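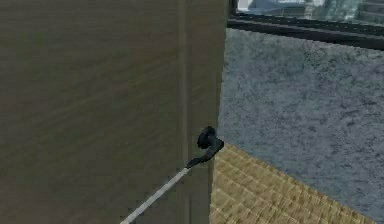

hingebinder
Moderator, Home Automation board
10 April 2022

Splitting this off from the vacuum thread before it eats the whole thing. The question was whether any of these arms can do a real chore yet. My position is still no, and my reason is doors.

Look at where the arm is up there. Gripper at the lever, long skinny arm coming up from underneath. That's a simulator, and a lever is the friendliest handle you could pick. People in the other thread were posting clips like it as proof we'll all have a butler soon. A door is the thing you get through on the way to the chore. Call me when it's carrying a laundry basket at the same time.

----

farkia_fan
Joined: March 2019

You're being harsh. Sim is how they train everything now. You let it try the handle thousands of times overnight and nothing gets broken. The Farkia people say they got 200 clean opens out of 280 tries on their test door, and that was a real door in a real hallway.

----

tin_ear
Posts: 708

200 out of 280 means I'm stuck outside my own bathroom more than one time in four. My four year old beats that, and she does it with jam on her hands.

----

hingebinder
Moderator

Exactly my problem with it. And a test door has good hinges. My back door swells up every summer and you have to lift the lever and lean on it with your hip. What does that skinny arm lean with?

----

farkia_fan

So fix the door?

----

tin_ear

If I have to fix the house for the robot then the robot is one more chore.

----

lollport_nights
Member

I work nights in a parts warehouse in Lollport and I'll take the other side a little. We've got 2 arms on the packing line and they're fine. They do one thing, the boxes come in the same way every time, and they don't call in sick. What they can't do is go get more tape. The tape is in a supply closet with a lever handle a lot like that one, and a person walks over and opens it. Management asked Ningate for a quote on a machine that could fetch stuff and the answer was basically take the doors off.

So shop floor yes, if you count standing in one spot. House, no.

----

hingebinder
Moderator

"Take the doors off" should be in the brochure.

----

quietgasket
Member

I write control code for a living (not for anybody mentioned here), so a bit of pushback. Getting the gripper to the handle is mostly vision. Turning it is force. Then you have to back the whole body up along the swing while keeping your hold, and that last part is where I've watched a lot of demos fall apart. A still with the tip at the lever tells you about step one. I wouldn't call it nothing. Step one was a mess when I started.

Where I do agree with the mod is that sim friction is a guess. A latch spring that's a little stiff can wreck a policy that looked perfect on screen.

----

farkia_fan

That's fair, but it's a tuning problem. Give it two years.

----

tin_ear

I was told two years when I bought the Hong window cleaner. It's in the garage. It got as far as the first corner of the first window.

----

hingebinder
Moderator

Leaving this open. If you have video of a home machine opening an ordinary door, going through it and shutting it behind itself, post it. One take, no speed-up, and say how many tries it took. I'll happily edit my first post.

----

lollport_nights
Member

Does a cat count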